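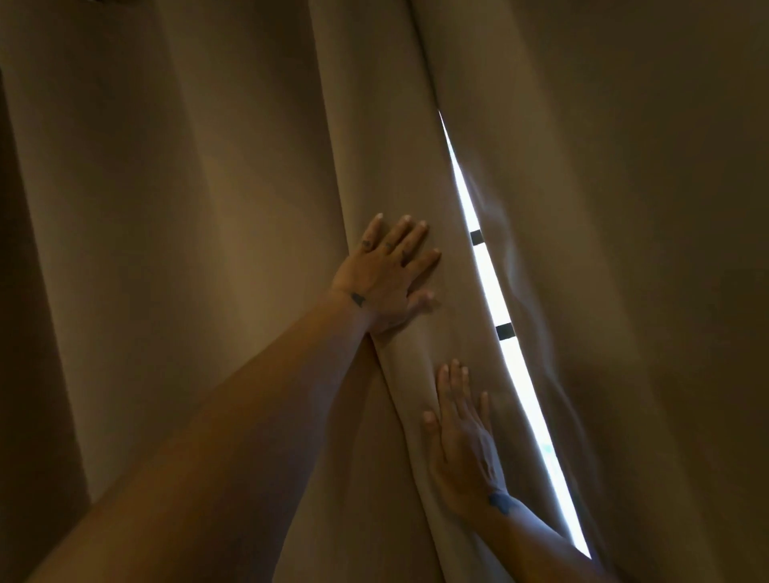
커튼 사이로 들어오는 빛

엘람사이드 생애 이야기방 자주 묻는 질문

전화로 물어보시는 내용이 대체로 비슷해서 한자리에 모아 적어 보았습니다. 쓰다 보니 길어졌는데, 어르신들 이야기를 오래 듣는 게 일이다 보니 저희도 말이 길어지는 모양이에요. 필요한 부분만 골라 읽으셔도 괜찮습니다. 읽고도 궁금한 점이 남으면 언제든 전화 주세요. 채재인이 받습니다.

생애 이야기방은 어떤 곳인가요?
어르신이 살아오신 이야기를 녹음하고, 글로 옮기고, 한 권의 책으로 묶어 드리는 곳입니다. 처음에는 엘람사이드 도서관 2층 작은 방에서 동네 어르신 몇 분의 학창 시절 이야기를 듣는 것으로 시작했는데, 듣다 보니 학교 이야기가 시집간 이야기가 되고, 시집간 이야기가 가게 차린 이야기가 되더라고요. 그렇게 한 권 두 권 묶은 책이 지금은 66권이 되었습니다. 도서관 향토 서가 맨 아래 칸에 꽂혀 있으니(공개를 허락하신 분들 것만요) 신청 전에 한번 들춰 보시면 분위기를 금방 아실 거예요.

꼭 나이가 많아야 하나요?
아닙니다. 80세가 넘은 분들이 많이 오시기는 하지만 나이 제한을 둔 적은 없어요. 쉰을 갓 넘기신 분이 이민 첫해 이야기만 따로 남기고 싶다고 오신 적도 있고, 그 책이 또 얼마나 재미있었는지 모릅니다! 다만 신청이 한꺼번에 몰릴 때는 연세가 많은 분부터 먼저 모시고 있으니 이 점은 너그럽게 이해해 주세요.

저희 어머니는 할 이야기가 없다고 하시는데요.
신청하시는 가족분들이 거의 다 이 말씀부터 하십니다. 어르신 본인도 첫날 의자에 앉으시면서 똑같은 말씀을 하시고요. 그럴 때 저희는 큰 질문을 드리지 않습니다. "인생에서 가장 중요한 순간은 언제였나요" 같은 걸 여쭈면 누구라도 입이 닫히잖아요. 대신 어릴 때 살던 집 부엌이 어느 쪽에 있었는지, 학교 갈 때 누구랑 걸어갔는지, 제일 먼저 외운 노래가 무엇이었는지를 여쭤봅니다. 부엌 위치를 설명하시려면 마당을 지나야 하고, 마당을 지나다 보면 개 이름도 나오고 할머니도 나오시거든요. 어머님께는 그냥 차 한잔하면서 옛날 집 이야기나 하고 오자고 말씀해 보세요.

몇 번이나 만나나요? 한 번에 얼마나 걸리나요?
보통 10번 만납니다. 한 번에 한 시간이고, 이야기에 흥이 오르면 조금 넘길 때도 있지만 피곤해하시는 기색이 보이면 일찍 마칩니다. 더 길게 하신 분도 물론 계세요. 루므투리에 토미치 님은 19번을 만났는데, 마지막 날까지도 교사 시절 이야기가 반밖에 안 나왔다며 아쉬워하셨습니다. 그래서 그분 책은 두 권입니다. 둘째 권에 실린 기숙사 이야기는 저희끼리 지금도 가끔 꺼내 읽어요.

시간은 오전이 좋은가요, 오후가 좋은가요?
어르신 편하신 대로 하시면 됩니다. 저희가 권해 드리는 시간은 오전 10시예요. 아침을 드시고 한숨 돌리신 다음이라 목소리도 좋고, 점심 전에 끝나니 하루가 어수선해지지 않습니다. 낮잠을 주무시는 분은 낮잠 뒤로 잡아 드립니다. 처음 두 번쯤 해 보고 시간을 바꾸셔도 되니 너무 고민하지 마세요.

집으로 와 주실 수도 있나요?
네, 갑니다. 엘람사이드와 에섹 마을까지는 따로 비용 없이 찾아뵙고, 그보다 먼 곳은 교통비만 받습니다. 댁에서 하실 때는 텔레비전과 라디오만 꺼 주시면 되고, 대접은 하지 않으셔도 돼요. 청소를 따로 하실 필요도 없습니다. 벽시계 소리가 큰 집은 그 시간만 시계를 다른 방에 두기도 하는데, 시계 소리까지 남기고 싶다고 하신 가족도 계셔서 이것도 정하시기 나름입니다.

가족이 옆에 있어도 되나요?
첫날은 함께 계셔 주시면 저희도 좋습니다. 낯선 사람과 마주 앉는 자리이니 아무래도 마음이 놓이시겠지요. 두 번째부터는 어르신께 여쭤보고 정합니다. 자녀분이 계시면 말씀이 더 잘 나오는 분도 있고, 자녀분 앞에서는 도무지 연애 이야기를 못 하시는 분도 있어요. 옆에 계실 때 한 가지만 부탁드리자면, 연도나 순서가 틀린 것 같아도 그 자리에서 바로잡지 말아 주세요. 적어 두셨다가 나중에 저희에게 살짝 알려 주시면 원고를 정리할 때 함께 살펴보겠습니다.

기억이 정확하지 않으면 어떻게 하나요?
정확하지 않아도 괜찮습니다. 첫 기억이라는 것은 대개 장면 하나예요. 누구 등에 업혀 있었고, 사람이 많았고, 악대 소리가 났다는 정도지요. 그게 몇 년 몇 월이었는지는 옛 신문이나 학교 앨범을 찾아보면 나올 때도 있고 끝내 안 나올 때도 있습니다. 저희는 찾은 것은 각주로 달고, 못 찾은 것은 말씀하신 그대로 둡니다. 형제분끼리 기억이 다를 때는 두 분 말씀을 나란히 싣기도 합니다. 믈라데노비치 자매의 책이 그런 경우인데, 같은 소풍을 두고 언니는 비가 왔다 하시고 동생은 해가 쨍쨍했다 하셔서 결국 둘 다 실었습니다.

건망증이 심하시거나 치매 진단을 받으셨는데 가능할까요?
가능한 경우가 많습니다. 다만 먼저 가족분과 길게 통화를 하고, 시간을 짧게 잡아 한번 만나 뵌 다음에 결정합니다. 이때는 책의 분량을 채우는 일은 잊고, 좋아하시는 노래나 옛 사진을 앞에 두고 천천히 이야기를 나눕니다. 같은 이야기를 여러 번 하셔도 저희는 매번 듣습니다. 들을 때마다 조금씩 다른 대목이 끼어 나오기도 하고요. 힘들어하시면 언제든 멈추고, 그때까지의 녹음은 고스란히 가족께 드립니다.

동창 모임 이야기도 함께 녹음할 수 있나요?
그럼요, 저희가 특히 좋아하는 일이에요! 한 분이 "그때 그 선생님" 하고 운을 떼시면 나머지 분들이 한꺼번에 말씀을 시작하셔서, 받아 적는 사람은 진땀을 빼지만 녹음은 나중에 들어도 웃음이 납니다. 모이시는 식당이나 댁으로 찾아가겠습니다. 누구 목소리인지 구별할 수 있도록 시작할 때 성함과 졸업 반을 한 분씩 말씀해 주시는 것만 부탁드려요. 이미 세상을 떠난 동창의 이름을 차례로 불러 보는 시간을 갖는 모임도 있는데, 원하시면 그 부분은 따로 빼서 책 끝에 싣습니다.

사진이나 편지는 어떻게 가져가면 되나요?
상자째 들고 오셔도 됩니다. 저희가 스캔해서 원본은 그날 바로 돌려드리고, 맡아 두는 일은 하지 않습니다. 앨범에 붙은 사진은 억지로 떼지 말고 붙은 채로 가져오세요. 사진 뒷면에 적힌 글씨도 앞면만큼이나 반갑습니다. 누가 누구인지 모르는 사진도 버리지 마시고요, 어르신께 보여 드리면 뜻밖에 이웃집 아이 이름까지 다 나오는 일이 있습니다.

책은 어떤 모양으로 나오나요?
기본은 80쪽짜리 책이고, 글씨를 큼직하게 넣습니다. 인쇄와 제본은 펠타르 인쇄소에 맡기고 있어요. 표지 색은 어르신이 직접 고르시는데, 견본을 앞에 두고 한참 망설이시는 그 시간도 저희는 참 좋아합니다. 10권을 드리고, 친척이 많아 더 필요하시면 인쇄 전에 말씀해 주세요. 인쇄가 끝난 뒤에 추가하면 한 권 값이 꽤 올라갑니다. 녹음 파일도 함께 드리는데, 나중에는 책보다 목소리를 더 자주 꺼내게 된다는 가족분들이 계십니다.

말한 내용을 나중에 뺄 수 있나요?
네, 인쇄 전까지는 언제든지요. 원고가 나오면 먼저 어르신께 소리 내어 읽어 드립니다. 들으시다가 "그건 빼자" 하시면 그 자리에서 뺍니다. 까닭은 묻지 않아요. 가족분께서 빼 달라고 하시는 부분은 어르신께 먼저 여쭤보고, 어르신 뜻을 따릅니다. 이 문제로 가끔 곤란할 때가 있지만 이야기의 주인은 말씀하신 분이라는 것만은 처음부터 지켜 왔습니다.

한국어가 아닌 말로도 할 수 있나요?
어르신이 가장 편한 말로 하시면 됩니다. 두 가지 말을 섞어 쓰셔도 좋고, 사투리도 고치지 않고 그대로 옮깁니다. 손주들이 못 알아들을 만한 낱말에는 풀이를 달아 드려요. 통역이 필요한 언어라면 사람을 구할 시간이 필요하니 신청하실 때 미리 알려 주세요.

비용은 얼마인가요?
만나서 듣고 글로 옮기는 일에는 비용을 받지 않습니다. 책을 찍는 값만 내시면 되는데, 쪽수와 권수, 컬러 사진이 몇 장 들어가는지에 따라 달라서 원고가 정리된 뒤에 견적을 드립니다. 형편이 어려우시면 말씀해 주세요. 인쇄 대신 도서관 프린터로 뽑아 실로 묶어 드리는 방법도 있고, 저희 눈에는 그것도 아주 예쁩니다.

선물로 신청해도 되나요?
많이들 그렇게 하십니다. 생신이나 결혼기념일에 맞추고 싶어 하시는데, 첫 만남부터 책이 나올 때까지 계절이 두 번은 바뀐다고 생각하시고 넉넉히 잡아 주세요. 12월은 저희도 쉬고 인쇄소도 바빠서 새 일정을 잡지 않습니다. 그리고 깜짝 선물은 어렵습니다. 어르신 본인께서 하겠다고 하셔야 시작할 수 있으니, 꼭 먼저 여쭤봐 주세요.

신청은 어떻게 하나요?
전화를 주시거나 도서관 1층 안내대에 있는 신청서를 써 주시면 됩니다. 신청서에는 어르신 성함과 연락처, 편하신 시간대, 귀가 어두우신지 여부 정도만 적으시면 돼요. 채재인이 신청서를 받은 순서대로 전화를 드립니다. 모르는 번호는 안 받으시는 어르신이 많으니 가족분 번호도 하나 함께 적어 주세요.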